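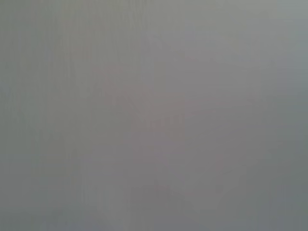 Wrist camera comparison, October, started 9:40

Picking up from where Attila left the bench last night. The Meneo camera is still on the wrist plate and the Olora is in the drawer with its short cable. Goal for today was to decide which one goes on the arm for the Tuncer gripper tests. Didn't get all the way there, but I know more than I did this morning.

Setup: same arm, same wrist plate, same controller (the Jotance box, firmware untouched). Exposure locked at 12 ms for everything before lunch. Overhead lights on, blinds down. Gripper jaws fully open. I want the numbers comparable, so no one change the exposure lock without writing it in here.

The close frames come out as gray haze. In the one at the top there is faint vertical streaking on the left, a weak pinkish patch near the middle, and something pale to the right of it that I can't put an outline on. I would not try to run any detector on that. Edge finder returned nothing usable at the default threshold, and when I dropped the threshold it started drawing lines on the noise.

Things I checked, in order:

Cable. Reseated both ends, no difference in the dropped frame count.

Lens ring. The lock screw was a quarter turn loose. Tightened it, then wrote the ring position on tape on the housing. Attila, if you moved this on purpose, tell me what you had it at.

Gain. Auto gain was on even though the config says off. The Jotance loads its own defaults after a power cycle and only reads our file if the driver is restarted afterward. I lost most of an hour to this. Restart order is now arm, controller, then driver.

White balance. Fixed at the bench preset. I don't trust the color at close range in either case and we shouldn't be using it for anything.

11:15, contrast score

Wrote a short script that takes the gray levels in a frame, throws out the top and bottom one percent, and reports the spread. Crude, but it gives one number per frame and it ranks the frames the same way I would by eye. Ran it over 663 saved frames from the morning. Nearly all the close ones land at the bottom of the list, as expected. The ones taken from farther back are fine, and the edge finder agrees.

Mirta came by and asked if we could use the score as a gate, so the arm backs off when it drops too low. I think yes, but the gate has to look at several frames in a row or it will trip on every fast move. She suggested five. Will try that first and see what it does to cycle time.

She also pointed out that a blank gray frame and a badly blurred frame get nearly the same score, and the arm should probably respond differently to the two. I don't have a way to separate them yet. Local detail in a small window might do it.

The next frame is a better case for that. Still soft all over and still gray, but there is a thin diagonal line down the left half, with a small darker smudge on it in the upper part. Seam, crease or scratch, can't say from the frame alone. The whole-frame score barely registers it. I boxed the line by hand and scored only the box, and it came up clear of the plain area to the right. So a windowed score can pick up a feature that faint. Note that the upper right is brighter than the rest, and the gradient there pulls the whole-frame number up for no good reason — subtract a smoothed background first.

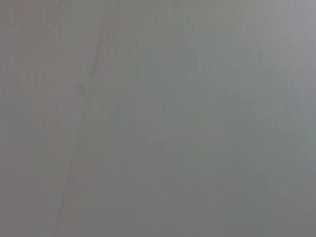 2:30, Olora swap

Unmounted the Meneo, put the Olora on. The holes line up with the plate but the connector faces the wrist joint, and with the short cable it pulls tight past 30 degrees of wrist roll. Stopped there. Ordered nothing yet, we should have a longer one in the cabinet by the compressor.

Ran a partial set with roll held at zero. Frame timing is steadier than the Meneo. Image quality I'm leaving blank until I can do the full set of poses, a half comparison will only start an argument.

Weight is a wash. The Olora sits farther out from the plate, so I redid the payload setting on the controller before moving anything. Put it back if you swap cameras again.

To do

Find or make the longer cable (Attila).
Windowed score with background subtraction, run on the same morning frames.
Gate with five frames, log how often it trips over 2,000 cycles with the Tuncer jaws closing on nothing.
Ask Mirta whether she needs color at all. If she doesn't, we can shorten the exposure and take the gain hit.
Copy the restart order onto the card taped to the controller.

Left the arm parked, Olora still mounted, driver stopped.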